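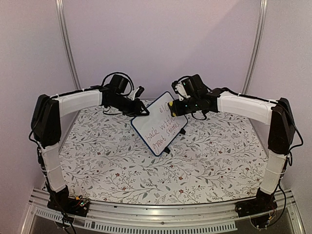 How to Clean a Small Dry-Erase Board and Keep It Clean

A small whiteboard is handy on a desk, by the front door or on the kitchen table, and it usually gets less care than a big one on a classroom wall. The same message stays up for weeks, the marker dries hard, and when you finally wipe it you get a gray or pink smear instead of a white surface. Most boards in that state can be saved with things you already own.

These steps are for ordinary hand-held boards with a smooth coated face and a plastic border. Glass boards can take stronger cleaners. Chalkboards need a different method altogether.

What you need

A dry felt eraser or a clean, dry microfiber cloth
A second microfiber cloth for damp cleaning
Rubbing alcohol (70 percent is fine)
Dish soap and warm water
A few cotton swabs
A dry-erase marker, preferably black and fairly fresh
An old towel to work on

If the board normally sits on a tablecloth, take it off before you start. Dry-erase dust gets into woven cloth and is hard to wash out, and red is the worst for this. Lay the towel on a bare counter and put the board on top.

Step 1: Dry wipe first

Erase as much as you can with a dry eraser. Work from the top down in straight, overlapping strokes. Scrubbing in circles spreads the loose pigment over parts of the board that were clean. Tap the eraser out over the trash every few strokes.

If the writing comes off completely, skip to Step 4.

Step 2: Write over the old marks

Old marker sticks because the part of the ink that lets it release has dried up. Fresh ink puts it back. Trace over the stubborn letters with a dry-erase marker, covering each line fully, and wipe while the new ink is still wet. Do one word at a time. If you trace a whole sentence before wiping, the first part will be dry by the time you reach the end.

Cursive takes longer than block capitals, especially where the loops cross and the ink is doubled up. Go over those spots twice.

Step 3: Alcohol for what is left

Put a little rubbing alcohol on the cloth, not directly on the board. Hold the cloth on the mark for a few seconds, then wipe in one direction. Fold to a clean section as soon as you see color on the cloth. Keep the window open, and keep alcohol away from the stove.

Test a corner first if you don't know what the board is made of. On very cheap boards, alcohol can dull the finish. If the test spot looks cloudy after it dries, stop and use dish soap and water.

Permanent marker comes off the same way. Trace over it with dry-erase ink, wipe, then finish with alcohol.

Step 4: Wash the face

Mix a few drops of dish soap into a bowl of warm water. Wring the cloth out well so that it is damp and no more than that. Wipe the whole face, rinse the cloth in plain water, wring it again and go over the board a second time. Soap left on the surface will make the next marker skip.

Dry it right away with a clean cloth. Many small boards have a pressed-paper core, and water that gets in under the border will make the face bubble. That can't be repaired.

Step 5: Clean along the border

Run a damp cotton swab along the inside edge of the border on all four sides. Dust collects there and gets dragged back across the face each time you erase. On a dark border you may not see it until the swab comes away dirty. Dry the edge with a second swab.

Let the board stand for 16 minutes or so before writing on it.

Writing a message that will last a few days

Plan the line before you start. On a small board you run out of room fast, and most people begin too large. Count the words, find the middle one and picture it in the center. Six or seven words fit comfortably on one or two lines.

If you want the words to run on a slant, turn the board itself and write straight across as usual. It is much easier than trying to climb with your hand. Venla Tuominen, who letters the welcome boards at the Flanness guesthouse, lays two strips of paper across the board as guides and lifts them away when she has finished.

Dark red and dark blue both read well from across a room. Orange and yellow don't. Keep your wrist off the surface, or rest it on a folded sheet of paper.

Keeping it clean

Erase within two days when you can.
Hold the board by its edges. Skin oil makes marker skip.
Store markers flat with the caps on tight.
Wash felt erasers in soapy water and let them dry fully.
Don't use scouring powder, melamine sponges or paper towels. They scratch the coating, and scratches hold ink.
Keep the board out of direct sun, which bakes the ink on.

When to replace it

If ghosting comes back right after a full cleaning, the coating has worn through. You can cover the face with stick-on dry-erase film cut slightly smaller than the border, or keep the board for paper notes and magnets if it is the magnetic kind.

Updated 2 Jun 2025. Thanks to Gönül Ersoy for the cotton swab tip.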